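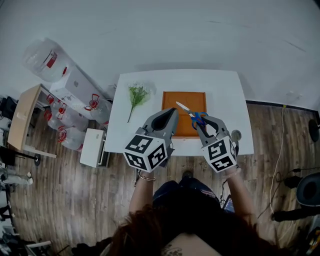 Février, le soir, avec les jambes lourdes

9 partages · 2 commentaires

Toute la journée debout à la table blanche, et ce soir je tiens mon stylo comme si j'avais encore les pinces au bout des bras. J'ai failli attraper ma tasse de tisane à deux mains, bien à plat, doucement, comme les ciseaux bleus ! Britt-Marie Amundsen prétend que ça passe au bout d'un mois. Elle est à ce poste depuis l'automne et elle beurre encore ses tartines avec une lenteur de chirurgien, alors je la crois à moitié.

Trente-six prises avant la pause, presque toutes avec les ciseaux et la planche orange. On les saisit, on les amène au-dessus de la planche, on recommence. J'aime bien la branche à petites fleurs blanches, qui est fausse, mais qui me rappelle l'atelier de bouquets chez Thygesen, où je coupais des tiges du matin au soir sans y penser une seconde. Maintenant je ne pense plus qu'à ça, à l'angle du poignet, au moment où les doigts se referment. Il paraît que c'est justement ce que Gradico nous achète, ces gestes que je faisais en bavardant, pour que la machine de Rirdale sache un jour les faire aussi.

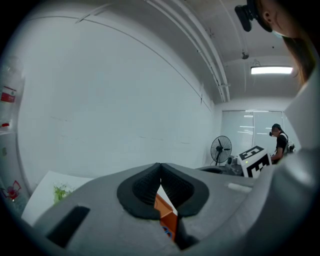

Temps de lecture : 2 min

Holger Wikström est passé en fin de matinée, et on a parlé longtemps, lui et moi, près des bonbonnes d'eau. Il est resté à la préparation des bouquets, lui, et il m'a demandé sans méchanceté si je n'étais pas en train d'apprendre son métier à celui qui le lui prendra. Je n'ai pas su quoi répondre. Je lui ai dit que la direction parlait de garder tout le monde, que la machine ferait les coupes et qu'on garderait la composition, et il a hoché la tête comme on le fait quand on est bien élevé. Ça m'a travaillée tout l'après-midi.

Et pourtant (je l'écris parce que c'est vrai aussi) je n'ai plus mal au pouce. Des années de sécateur, et voilà que je dors sans mon attelle. J'ai mal aux épaules à la place, c'est entendu, et la caméra sur le front finit par peser, mais on se parle davantage, on se corrige, on rit quand les ciseaux filent de travers.

Il nous faut huit cents prises avant la fin du mois. Demain je demanderai à Holger s'il veut venir essayer les pinces, et je lui apporterai du gâteau aux pommes, il en reste la moitié.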